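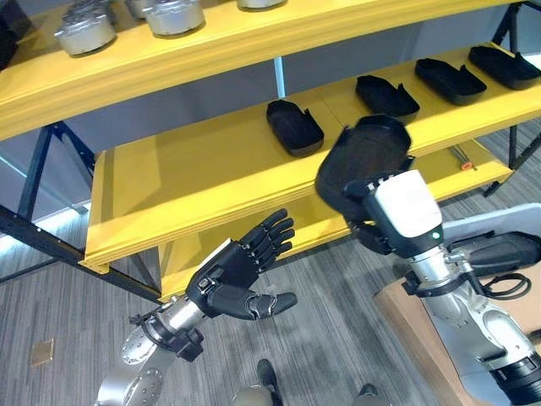
Pistcombe parts supplier opens kitting room for small orders

PISTCOMBE, March – Grando, which supplies machined and molded parts to repair shops and small manufacturers, has opened a kitting room at its Pistcombe warehouse. The room handles orders too small for the main packing line, down to a single bin of mixed parts.

The kitting room holds 400 part numbers on open shelving. Yellow boards were chosen for the shelves so that dark moldings and bare metal parts both show up clearly against them. Parts stand directly on the board or in a row along it, with the heavier cylindrical parts kept apart from the black molded trays.

"Most of our customers don't want a pallet," said Samira Twal, operations manager at Grando. "They want a few trays and a few metal parts, and they want them to arrive without scratches. Our old setup was built for large runs and it was slow for anything else."

Under the new arrangement, each order is picked from the shelves into a plastic bin with cardboard in the bottom. Molded parts go in side by side with the hollow side up, so the person unpacking can check the inside of each one before lifting it out. Parts of the same shape face the same way.
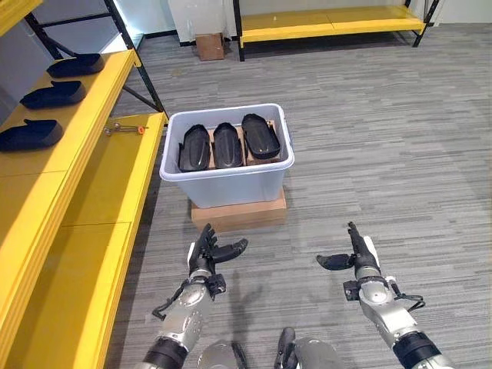 Bins are returnable. Customers within the Pistcombe delivery area can hand back empties to the driver on the next drop – there is no deposit. Customers farther out can collect empties and send them back in one shipment twice a year.

The layout was drawn up by Vilja Ruotsalainen of Shehu, a warehouse planning firm that has worked with Grando on two earlier projects. Ruotsalainen spent 13 working days in the warehouse before the plan was settled and moved the shelving twice during that time.

"The first version had the trays on the top level, and people kept reaching over the metal parts to get to them," Ruotsalainen said. "We put them one level down and left the floor clear for packing."

Tendness, a maker of fitting equipment, was the first customer to order through the new room and now takes 121 kits a month. Obaidul Abeysekara, purchasing lead at Tendness, said the company had previously bought in larger lots and sorted the parts itself.

Orders received by 2 p.m. are packed the same day. The minimum order is one bin. Large orders will continue to go through the main line, with no change to prices or lead times.

Trade customers who want to visit the kitting room can arrange a time with Sewwandi Sarkar in the Grando sales office.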